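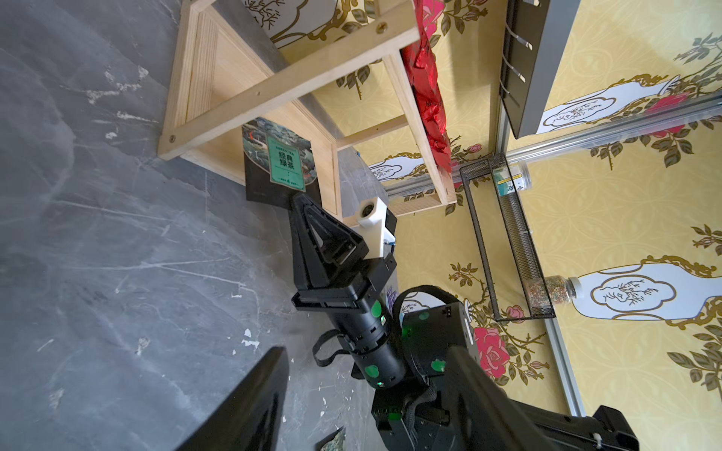
Slide 1. Gripper at the shelf, fingers on the bottom edge of a green tea packet.

Say hello, thank Afroza for the slot. I'm Vikas Bhatt, from the Renstead cell. Ten minutes on one fault, then questions.

Start with the task. Tea packets, a two-tier shelf, two arms on one rail. The fault was a grip that the controller reported as good when the fingers had only the last bit of foil. We ran 200 picks and logged 30 of these. Pause here, people will want to write that down.

Explain the cause slowly. The width check passes on any thickness of packet, so an edge pinch looks the same as a full grip. Then the arm lifts at normal speed and the packet swings or drops.

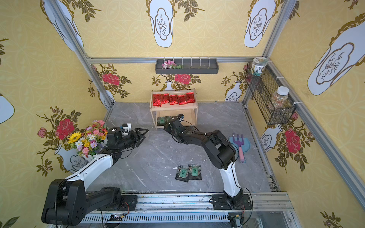 Last changed: 29 November 2018

Slide 2. Both arms and the whole floor. Point out the red packets on the top tier, then the two dark ones lying on the floor in the middle.

The safety part — don't rush it. After a drop, the old code sent the arm back to retry with no stop and no alarm. Tania had the guard open on run 624 and the arm moved. She was not hurt. We pulled the retry that afternoon.

What we changed: slow lift for the first stretch, a second width reading, and a full stop if the two differ. Guard switch now cuts both arms. Sunil still wants a force limit — say it's open.

If asked about cost, pass to Habibur.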